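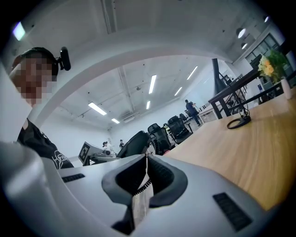

Section 4: Fitting and setting up your Braltent roof tent

Welcome back! If you've come straight from Section 3 you'll already have your roof bars on the car and the paperwork checked, and the hard part is behind you. If you've skipped ahead (we know how it goes when the sun's out and the boxes have just arrived) please do go back and read the pages on roof loads first, because everything below assumes your car and your bars are up to the job.

You'll want a second pair of hands for most of this section. The tent isn't especially awkward, but it is long, and a car roof is a bad height for lifting anything: too high for your back to be happy and too low to walk under. Set aside a morning for it the first time. After that you'll find it goes much quicker, and owners who take theirs off every winter tell us they have the whole job down to the length of a pot of tea.

4.1 Before you lift

1. Park on level ground, handbrake on, in gear or in Park, with room to walk all the way round the car. A garage is fine as long as you can open the tent fully once it's on, so have a look up before you begin.

2. Wash and dry the roof. A bit of grit under a bar foot will happily work its way through the lacquer over a long motorway run, and it's such a shame to find that out in September.

3. Check the spacing of your bars. On the Braltent the two mounting rails run lengthways underneath, and the bars need to sit within the pair of marked zones on each rail. If your bars are fixed in position by the car maker and don't reach the zones, stop here and ring us. The Nurko adaptor plates cure this on most estates and quite a few hatchbacks.

4. Lay out your fixings on a towel or an old blanket, somewhere they can't roll under the car. You should have the clamp plates, the long bolts, the washers, the locking nuts and the small spanner in its own bag. Spare washers are taped inside the lid of the box, and they're easy to throw away by mistake!

Note: If you have Monetti bars with the rubber strip along the top, leave the strip in place. It stops the rails from creeping and it cuts down the whistle. Bars with a bare metal top should have the stick-on pads from the accessories bag, one wherever a rail will cross a bar.

4.2 Lifting the tent on

1. Leave the travel cover on and the straps buckled. It's tempting to peel everything off for a good look, but a closed tent is far easier to hold.

2. Stand one person at each end, and bring the tent up to the side of the car with the hinge end towards the front. (If you want to climb in from the rear, as most people do, the ladder will then come down behind the tailgate. For a side entry, see 4.6.)

3. Lift together and rest the near edge on the bars first, with a blanket over the door frame to look after the paint. One of you can then go round to the far side and guide while the other slides.

4. Centre it by eye, then measure from each rail to the end of the bar. The left and right should match. Front to back, shift it until the tailgate opens fully without touching the base.

Caution: Never stand on a tyre, a sill or the edge of the boot to gain height while you're holding the tent. Use a proper step with a flat top, and put the tent down before you get on or off it.

Caution: Don't drag the tent by its ladder brackets. They're strong when pulled downwards and not at all strong when pulled sideways.

4.3 Clamping down

1. Drop a long bolt into each rail channel and slide it along until it sits beside the bar.

2. Offer up the clamp plate from below, then a washer, then a locking nut, and do each nut up with your fingers only. Leave everything slack until all the clamps are in place.

3. Check your measurements again, as things do tend to wander while you're busy underneath.

4. Tighten with the small spanner, working diagonally from corner to corner, a couple of turns at a time. Stop when the plate is snug and the rail no longer shifts when you give it a good shove. There's no prize for going further, and a crushed rail isn't covered by the guarantee.

5. Take hold of the tent and rock it firmly. The whole car should move with it. If the tent moves by itself, go back to step 4.

Note: Drive for about 2 miles, stop somewhere safe and check every nut. Check them again after 300 miles, and then at the start of each trip. Glykeria Nikolaidis, who wrote the first edition of this guide, kept the spanner in the glovebox, and we still think that's the best place for it.

4.4 Measuring your new height

Measure from the ground to the highest point of the closed tent, with the car loaded as you'd normally travel, and write the figure on the card at the back of this guide. Stick the card on the dashboard where you'll see it. Our own demonstration car comes out at 234 cm, which rules out most multi-storey car parks and a good many ferry lanes booked as standard height. Yours will be different, so please don't borrow our number.

4.5 Opening up for the first time

1. Unbuckle the straps and fold the travel cover back on itself towards the hinge. It stays attached along that edge.

2. Pull the ladder out to its full length and click each rung into place, listening for the catch on both sides.

3. Using the ladder as a lever, draw it steadily down and towards you. The base will unfold and the fabric will rise with it. Keep the movement slow and even, and ask your helper to watch that nothing snags on the hinge.

4. Set the ladder feet on firm ground at a comfortable slope. It should lean like a ladder against a wall, neither bolt upright nor sprawling.

5. Fit the window poles last, from inside, starting with the pair furthest from the door.

The fabric may feel stiff and smell a little of the factory. Leave it open for an afternoon with the windows unzipped and both will ease off. A light hosing and a thorough dry will also help the stitching swell and seal, so it's well worth doing at home before your first wet weekend.

Caution: Don't open the tent in strong wind, and never start the engine with the ladder down.

4.6 Side entry

Follow 4.2 with the hinge end towards the driver's side, so that the ladder comes down on the kerb side. You'll need the longer bolts from the Chamoun side kit, as the rails then lie in the same direction as your bars and sit on the cross pieces supplied with it. Rafail Moschos on our fitting bench is happy to talk you through it over the phone, mornings being best.

If your car was built before 2000 and has rain gutters, the cross pieces go on the other way up. The arrow stamped on each one should point to the ground.

Next: Section 5, Packing away and winter storage.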